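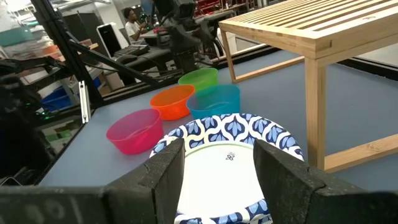 ## 4 Tisch vorbereiten und Geschirr einräumen

Dieser Abschnitt gilt für das Holzregal Lellwood 793 mit Lattenablage. Der Aufbau aus Abschnitt 3 muss abgeschlossen sein, alle Schrauben sind handfest angezogen.

### 4.1 Standort

1. Tischplatte abwischen und trocknen lassen.
2. Regal so auf den Tisch stellen, dass alle Füße vollständig aufliegen. Zur Tischkante mindestens 7 cm Abstand halten.
3. Von oben leicht auf die Ablage drücken. Wackelt das Regal, die Schrauben am betreffenden Bein lösen, das Bein ausrichten und wieder anziehen.

**Hinweis:** Die Beine sind aus zwei Holzteilen verleimt. Eine sichtbare Fuge ist kein Mangel.

### 4.2 Geschirr bereitstellen

1. Große Teller flach neben das Regal legen, mit der gemusterten Seite nach oben. Bei Tellern mit breitem Dekorrand wie dem blau-weißen sieht man Absplitterungen so am ehesten.
2. Kunststoffschalen daneben gruppieren. Rosa, Orange, Hellgrün und Blau dürfen dicht beieinander stehen, solange sie leer sind.
3. Beschädigte Teile aussortieren.

### 4.3 Einräumen

1. Den schwersten Teller zuerst mittig auf die Latten legen.
2. Weitere Teller einzeln auflegen. Zwischen Teller mit bemaltem Rand gehört eine Filzeinlage (Pleltosel, Bestellnummer 2209, nicht im Lieferumfang).
3. Schalen mit der Öffnung nach unten auf die freien Latten stellen — nach dem Spülen mindestens 15 Minuten, damit das Wasser durch die Spalten ablaufen kann.
4. Trockene Schalen ineinander stapeln und unter die Ablage schieben.

**Vorsicht:** Die Ablage trägt höchstens 15 kg. Keine heißen Töpfe oder Pfannen auf die Latten stellen, das Holz kann sich verfärben.

**Vorsicht:** Das Regal nicht verschieben, solange Geschirr darauf steht.

### 4.4 Pflege

- Latten mit einem feuchten Tuch in Faserrichtung abwischen.
- Wasser unter den Beinen sofort aufnehmen.
- Schrauben nach 7 Tagen nachziehen, danach einmal im Jahr, zum Beispiel im Dezember.
- Keine Scheuermittel verwenden, auch nicht für die Kunststoffschalen — sie werden davon matt.

Ersatzlatten sind einzeln erhältlich, siehe Abschnitt 6.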